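Guides > Plunix arm kit > Set-up > Section 2: Your first drive swap

By Zinhle Botha

Right, the arm is bolted down and it's talking to the laptop, so now comes the bit I bought a Plunix for. I do all my first runs on an old Dell tower, and I'd suggest you pick something you won't cry over as well. The steps are the same whether you have the standard base or the taller Tevano one (I've got the standard).

Before you start

Shut the computer down, pull the mains lead out and lay the case flat with the side off. Then leave it alone for 20 minutes - I make tea.

CAUTION: Keep your own hands out of the case whenever the arm is live. Pause doesn't count as off! Use the red switch.

Teaching the lift

1. Open the Plunix app, choose Teach, and give the job a name you'll still understand on Sunday evening. Mine were all called "test" for ages and it was a proper mess.

2. Set the grip to 2. The manual that comes in the box starts you higher, and I found that squeezed plastic carriers more than I liked.

3. Guide the arm by hand until the fingers are either side of the carrier, then tap Save Point. Take your time over this one, it's the point everything else hangs off.

4. Tap Close and let the fingers come in on their own. You want the carrier held between them and kept in line with the drive bay, with the power wires out of the way of the fingers.

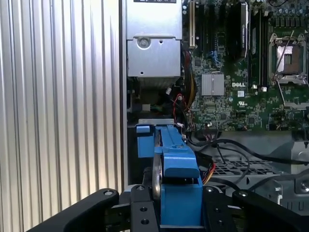 5. Save a second point well clear of the case, so the arm has somewhere to go that isn't the heatsink.

NOTE: If the carrier tilts as the fingers close, your first point is off to one side. Open up, nudge the arm over and save it again. Fatima Visser on the Plunix forum told me to nudge in tiny amounts and she was dead right, I'd been shoving it about like a shopping trolley.

Lining up with the cage

6. Send the arm back over the case with the fingers open and bring it down slowly towards the drive cage. On my Dell the blue tabs are what I aim for, they're lovely and easy to pick out on the wrist camera against all that grey metal. Stop short of them and look for cables before you go any lower.

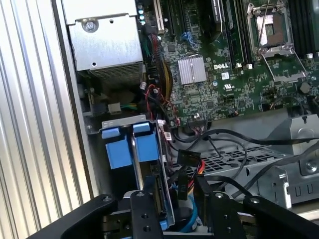
I save a point at this height too and call it "hover". Then if anything goes wrong later I can send the arm to hover and start again from there, without teaching the whole job from scratch.

7. Play the job through at the slowest speed with a finger on the red switch. Two clean runs and I'm happy to turn it up a notch.

Related sections
Section 1: Fixing the base and first power-up
Section 3: Changing the finger pads
Using Jindine trays with your arm
Reader set-ups: Siyabonga Ngubane's repair bench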